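Print this page | E-mail this to a friend

Pressing plant open day, Rendby

Got there 2 hours late, train trouble, missed the first talk. Still worth it. Rendby is a small plant, old presses, loud as hell, and it does a lot of the punk and crust 7"s you've probably got at home without checking the small print.

Tour went lacquers, plating, then the press floor. Hot vinyl smell everywhere. The Fellow split was on the go while we stood there, run of 384, black only. Got to hold a reject, label on crooked. They wouldnt let me keep it.

Sleeve room next. Paltovport discography getting its inserts folded by hand, all 57 tracks of it listed in type you need a magnifying glass for. Looks great. My eyes are bad. 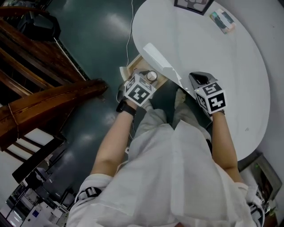
Distro tables and bands

Spent too much. Jenkins demo tape, copy number 56, plus a stack of old comps for pennies. They played at 4 pm in the loading bay, short set, vocals burried under the bass, pit anyway. Ran for the last train before the second band.

Recent items
- Jenkins: demo tape review
- Paltovport back on the road
- Distro list update
- Fellow split 7" preorders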